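Jul 25, 2026. Bench notes, dish rack chore, Lins room

Came in on a Saturday with a big thermos and nobody to bother me, which is my favorite way to work. The question on the whiteboard is still the one Valquíria wrote back in December: can the thing clear up after lunch yet? My answer today is a fond and rather tired "partly."

Plates we more or less trust now. Small stuff is where I keep losing my afternoons. A spoon lies so flat that the fingers have to come right down to the table, and if the height is off by a hair you either pinch air or push the spoon along like a little boat. I spent 3 hours on approach height alone and would happily spend 3 more -- it's oddly soothing once you stop expecting dinner to be served.

Cups are their own trouble. Standing up, fine. On its side, a cup wants to roll, and the planner has no opinion about that. I'd like to try coming in from the rim next, slowly, with the spoons left where they are so we aren't changing two things at once.

Layout for the cup and spoon work, stick across the rack:
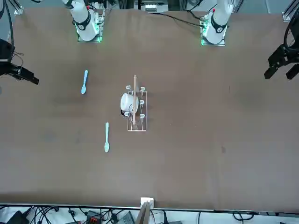
Daiane Trindade wrote back that a chore only counts as done when you can leave the room during it, and that by her measure we haven't got one yet. Fair enough. I still want a column for "did it while I watched," and I've added one to the log.

To do Monday: lower the speed limit near the tabletop, ask Valquíria for the old Zetura finger pads, wash my own mug.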